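13 Jun 2022, marketing workshop notebook

Back at the resort mailing after the weekend. The Dufour list came over with 600 addresses, and once I pulled the doubles and the dead ones I had 464 left. Fine by me – that's still plenty for a split test.

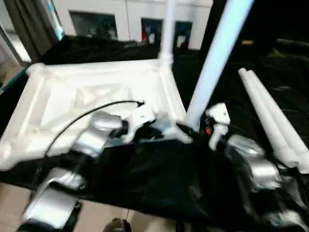 Piroska Rácz
Guest campaigns, Atside

Version A leads with the spa nights, version B with the free airport ride. I really thought A would walk it! By lunch B had 167 opens and A was way behind, so I've asked Prerico to hold the big banner until we've talked (they were nice about it). The subject line on A is too long for a phone, I think, and I'd like to try it again with the resort name up front. Also, the booking link in the Brumama footer still goes to last October's rates. Fixed in my copy, not in the shared one, so please don't send from shared yet.

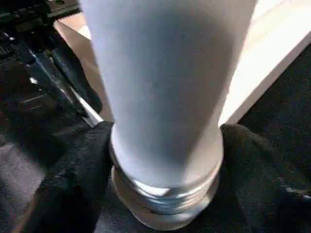
Left for tomorrow

Call Dufour about the 8 guests who wrote back asking for a person – I have their notes in my folder. Rewrite subject line A. Swap the footer link in shared.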